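Tuesday at the Flonder open day

I'd been promised robots. The email from Flonder said "come and see the future of household help", and Mandla Magagula, who used to sit two desks from me and now works there, added a line underneath saying I of all people should come. I think he meant it kindly. I have written a fair few grumpy things on this blog about household robots, most of them about the Hinell, which spent a whole winter going round and round my sister's hall table before she sold it.

So I took the afternoon off and got the bus out to Mindthorpe. The unit is on the business park behind the tile warehouse, through a door with no sign on it. Coffee from a flask, name stickers, a man from the council who left after the welcome talk.

The welcome talk was what you'd expect. There was a slide with a kitchen on it, and a slide with the same kitchen, tidier. We were told that in 8 years a machine in the home would be as ordinary as a boiler. I wrote that down so that I can bring it up later. Then we were taken through to see what they do all day, and I have to admit the afternoon picked up from there.

What they do all day, at the moment, is wipe whiteboards.

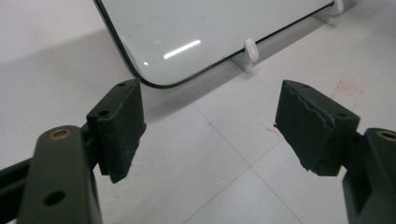 I don't mean that as an insult, or only a bit. The idea is that you can't write down instructions for wiping a board in a way that a machine can use. How hard do you press? When do you stop? So a person does the job while holding a pair of grippers in place of their own fingers, and everything the grippers see and do is recorded. Do that enough times and you have something for a robot to learn from. They had 2,197 recordings of board wiping when we visited, and the number was up on a screen in the corridor, as if it were a charity appeal.

My first question was how many different boards. Mandla laughed, and the woman running the session (I didn't catch her name, sorry) said that was a fair point and that they were "working on variety". Small boards on little feet, then, in one room, under one set of lights. My kitchen has a chalkboard with grease on it. I asked about chalk. Chalk is later.

My second question was who does the wiping. It's contract staff, on four-hour shifts, and a good day is 300 goes between the lot of them. Someone draws a squiggle, someone rubs it out, someone draws another. I asked whether people found it dull and was told that they rotate the tasks. The other tasks are folding cloths and putting lids on tubs. Make of that what you will.

I did get to try it. The grippers are heavier than they look, and your wrists start to complain well before you've got the hang of it. What surprised me was how bad I was. I've been rubbing things off boards since infant school and I could not keep the rubber flat. I'd get one corner down and the other would lift, and I left a grey smear where a perfectly good drawing of a cat had been. The teenager after me did it in one go, naturally.

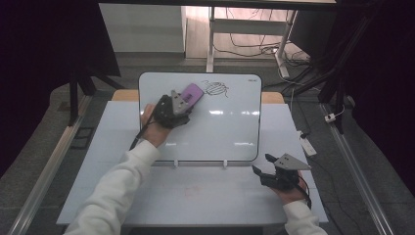

A purple eraser in one gripper, and the doodle still to the right of it.

It did make me think a bit harder about the problem. There is a lot going on in a dull little job, and I'd never have noticed if I hadn't been made to do it with metal fingers. I'll give them that. It's a better argument than the kitchen slides were, and if I were Flonder I'd bin the slides and hand everyone a gripper at the door.

But then we came to the robot itself, and this is where I started looking at the bus times. It's called Holloway, after the road, apparently. The demonstration was one board, drawn on by one of the staff, wiped by the machine. It took 233 seconds. I timed it on my phone. It got most of the drawing, went back over a part that was already clean, stopped, and left a line along the bottom. People clapped. I clapped too, it's hard not to — you find yourself rooting for the thing.

I asked if one of us could do the drawing for a second attempt, somewhere else on the board and a bit bigger. There was a short chat among the staff and the answer was that they were running behind and needed to get to the question session. Perhaps they were. It was ten to four and the programme did say half past three. But I've been to enough of these to know that the second attempt is the one worth seeing, and I've hardly ever been shown it.

Mandla walked me to the stop afterwards and we argued the whole way, quite happily. His view is that I'm judging a toddler for not being able to drive. Mine is that nobody sends out invitations saying the toddler will be driving shortly. He says to come back in February, when they'll have moved on to other surfaces, and that he'll personally see to it that I get to do the drawing.

I've said yes. I'm bringing my own pen, and possibly the chalkboard.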